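Subject: Re: [ritthorpe-shop] Trurnilo and the tidying arm

On 12/14/23, Wiesława Brzozowska wrote:

> Hi all,
>
> I went to the Trurnilo open evening and came away keener than I expected. They're pitching the Enby arm for exactly the sort of job we moan about on this list: stuff dumped on a bench, needs to go back in the right tub. They ran the tidying demo three times and it got everything into the right place each time, including a cup and a squeezy bottle.
>
> The fellow I spoke to said it has done 3203 practice runs of the tidying job in simulation before ever touching a real bench, and that's only the one job. You can't get a summer student to do that!
>
> They'd lend us one for a trial from April if we give them a corner of the returns area and let them collect the results. It would cost us floor space and a bit of somebody's time. I know some of you will roll your eyes, but is there any reason not to say yes? We lose hours every week to putting things away.
>
> Wiesława

Wiesława, thanks for going and for writing it up. My eyes have rolled, as forecast, but I'll try to be useful about it.

I'll take the good part first. I don't think it's a con. I've watched the Enby videos all the way through, including the long one with no music, and the arm does what they say it does on the bench they show. It picks up a cup by the rim. It puts the cup in a tub. Ten years ago that would have been somebody's whole thesis and I'm not going to pretend otherwise.

What I'd like to talk about is the distance between that and our returns bench.

> They ran the tidying demo three times and it got everything into the right place each time

Same objects each time? Same tubs? Did anyone in the crowd get to put something down on the bench, or move a tub after the arm had started? I'm asking because at the Ostrowski demo a couple of years back (different arm, same sort of evening) I asked if I could lay my glasses case on the table and was told very politely that the system "wasn't configured for that object." Fair enough for a demo. But our returns bench is made up entirely of objects it isn't configured for. That's why they're on the returns bench.

For those who don't work out back, a normal tray coming in has sockets, a couple of clamps, a half roll of tape stuck to a rag, somebody's lunch spoon, extension leads in a knot, and one thing that nobody at the front counter could put a name to. Sorting it is quick. I did 276 items last stocktake in a morning and stopped for tea twice. What slows us down is deciding. Is that clamp ours or the customer's? Is the jaw bent or was it always like that? Does the spray bottle with no label go on the shelf or in the hazardous bin? The picking up and putting down is the part I could do asleep.

So when Trurnilo says the arm can tidy, I hear that it can do the easy third of the job, slowly, on a good day. That might still be worth having. I only want us to say it out loud before we hand over the corner by the roller door, which is the only corner with decent light.

> The fellow I spoke to said it has done 3203 practice runs of the tidying job in simulation

I've been thinking about this number more than is healthy. It sounds enormous, and for a person it would be. For a program it's a lunch break. I'd want to know how many of those runs went well, and how many different ways the bench was laid out. If the cup was always a bit to the left of where it was last time, that's one run done 3203 times with a wobble.

Then there's what a simulator leaves out. I used to help my brother-in-law with one at the cannery, back when they were planning the new packing line. In the computer, nothing was ever sticky. Boxes didn't sag. Two things that touched each other bounced apart nicely, where on the floor they'd wedge and you'd need a broom handle. We had 372 hours of beautiful packing on the screen and then 12 minutes of real packing before the first jam, and the jam was caused by a bit of wet label. I'm told the software has come a long way. I'm sure it has. I'd still bet on the label.

And the practice worlds are so clean! You get plenty of air between one thing and the next, and every object is a plain clean colour, and none of them has been sat on. 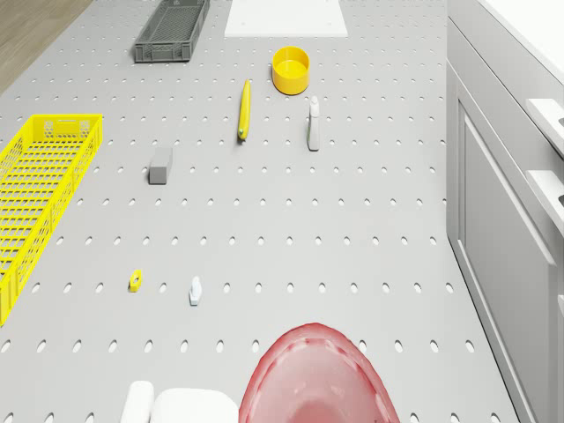 Compare our bench at closing time, where the leads are under the clamps and the clamps are under somebody's jacket. Most of the effort in clearing it goes into pulling one thing off another without sending the rest onto the floor. If Trurnilo have practised on heaps, I'd be glad to hear it, and I'd ask to see the heap.

I'd say much the same about houses, by the way, as this list tends to wander there. My daughter wants to know when a robot will do her kitchen. She has two kids under five. I told her I'd believe in it when one can tell the difference between a cardboard tube that's rubbish and a cardboard tube that's a telescope. Picking up a plastic cup is a grip problem, and they've got pretty good at grip. Knowing whether the cup is finished with is another matter, and I haven't seen a demo yet that tries.

> It would cost us floor space and a bit of somebody's time.

Whose? I'm not being snippy, I'd like a name against it before we agree. Every automated thing we've taken on has come with a person attached to it. The label printer has Dale's whole Friday-type mood. The parts washer needs someone to fish out the small stuff. If the arm drops something behind the bench, somebody has to stop it, get down there, get the thing, and start it again, and if that happens more than a few times a shift then we've swapped a boring job for a worse one. I'd want the trial to write down every time a human steps in, even for two seconds, and I'd want us to keep that tally ourselves.

So, is there any reason not to say yes? I'd say there are reasons to say "yes, if". My list would be something like this:

- We choose the objects, on the day, out of that day's returns. They can see them when the arm does.
- We time a person doing the same trays, at a normal pace, tea included.
- Tangles and stacks count. No laying things out for it beforehand.
- An item in the wrong tub counts as worse than an item left on the bench. A missing socket is annoying, but a cracked one back on the hire shelf can hurt someone.
- Anything it isn't sure about gets set to one side, and we look at how big that pile is.
- Somebody tells us in plain words where the recordings go. "Let them collect the results" could mean a spreadsheet or it could mean a camera over the bench all day, and people out back should get a say in that.

The second-last one is the one I'd push hardest. If the arm could do nothing except spot the obvious stuff, put that away properly, and leave the puzzles in a neat pile for a person, I'd be happy to have it. I'd even give up the corner. It would be slow, but it could be slow overnight and I wouldn't care. What worries me is a machine that's confident about everything, because then I've got to check all the tubs each morning and I'm doing the job twice.

One smaller thing. Could you ask them what happens with clear plastic? The jug lids and the goggles and so on. At the Ostrowski evening that question got a long answer with no yes in it. And shiny things, too, so basically half our sockets.

If they agree to the list I'll help run it and I'll do the timing. If they come back saying it first needs a matching set of tubs, a special mat, and a bench nobody else uses, then I think we've got our answer for this year, and I'd rather put the money into the second set of shelves we've been asking for at every meeting since the roof leaked. Half the reason things pile up is that there's nowhere to put them, and an arm has the same trouble with that as I do.

Happy to be shown up on any of this. Bring the contact's number to the next meeting and I'll ring him myself.

Cheers,
G.

P.S. Whoever borrowed the long-reach grabber from the hook by the sink, could it please come home? I need it for behind the bench.

--
ritthorpe-shop mailing list
To leave the list, send a message with the word "unsubscribe" in the subject line.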